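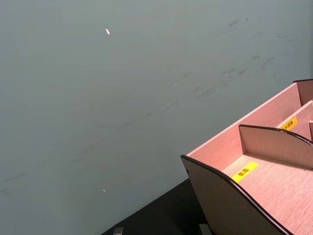 Manuela Colombo: Ask them to show you one claim they paid. I asked at the counter and got a second copy of the brochure.

Is the furniture protection plan worth paying for?

Posted by galt_renter in Home and Money

I'm buying a dining table and a sideboard from Masilela and at checkout they push a five-year protection plan run by an outfit called Sondimon. It's $192 for both pieces. The guy in the store said it covers "pretty much anything that happens in daily life," and when I asked what it doesn't cover he said he'd never had a complaint. That isn't what I asked.

I have two kids and a dog, so something will happen to the table. My sister says get it. I'm leaning no, but I had to pay for a couch repair myself in June and it stung. Has anyone filed a claim and gotten money, a repair, or even a phone call back?

Olga Torres

I have filed two. One was paid and one wasn't, and I'd still tell you to skip it.

The paid one was a water ring. They mailed me a little kit with a cloth and a bottle of something, which counted as the service. It helped a bit. I could have bought the same sort of thing at the hardware store and been done that afternoon.

The one they turned down was scratches. Mine had built up over a year or so, from plates and homework and whatever else. The contract says "accidental damage from a single occurrence," and the form wants the date it happened. I wrote that I didn't know. Denied. If you read those words closely, most of what goes wrong with a table is left out, and I don't believe that's an oversight.

Some other things to look up in the contract before you sign:

How soon you have to report. Mine was five days, and the brochure left that out.

Whether there's a limit per piece. On a small item the cap can be what you paid minus whatever they already spent on you, including the price they put on the kit.

Whether "surface" means the top only. Legs and drawer fronts were a separate line on mine.

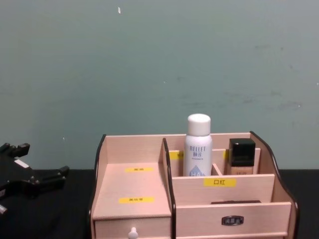

The other thing is the cancellation window. Mine gave me 30 days for a full refund, but the clock started on the day I paid, and delivery took most of that. Ask for the start date in writing. If they can't tell you, keep your money.

What I do now is put the price of the plan in a savings account and leave it alone. On my last order that was $100. I've spent a little of it on wax sticks and felt pads.

stindo_fan371

get it!! peace of mind is worth it with kids. never had to use mine but so glad I have it

paintandpatch

If you never used it, how do you know it works?

To the original poster: check your credit card and your renter's policy first. Some cover accidental damage on new purchases for a while, some don't, and it's a ten-minute call. I'd also ask the store what they'd charge to refinish the top. Galtside quoted me less than the plan would have cost, and they came to the house.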